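Why Do Toys Go in a Bin?

Soft toys are easy to lose. They slide under beds, fall behind chairs and end up at the bottom of the closet. A toy bin fixes most of that, because it gives every toy one place to go back to.

A good bin for soft toys is wide and not too deep. You can see what is inside without digging, and you can reach the bottom with one hand. Smooth plastic is easy to wipe clean.
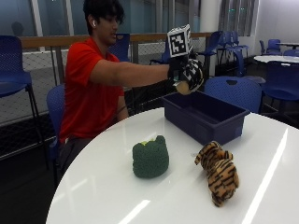

A small, soft-looking object held over the blue bin. The tiger and the green plush are still on the table.

Start with the small toys. They are the ones that roll away. Pick one up, hold it over the bin and let go. You do not need to throw it — soft toys bounce more than you might think.

Next come the bigger ones. A toy tiger has legs and a tail that stick out, so fold them in before you put it down. Round toys can sit next to it and fill the gaps.

What is inside a soft toy? Most are stuffed with polyester fiber, which is a kind of very fine plastic thread. The threads are crinkled, and air gets trapped between them.
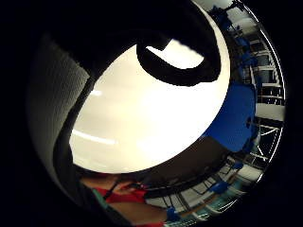

That trapped air is why you can squash a toy flat and watch it puff up again. It also means you can press toys down gently to fit more in. Don't leave them squashed for months, though. The fibers can clump together, and the toy gets lumpy.

Try this at home: fill a bin with soft toys, then take them out and put them back in a different order. Did they all fit both times?

Written by Shabnam Sandhu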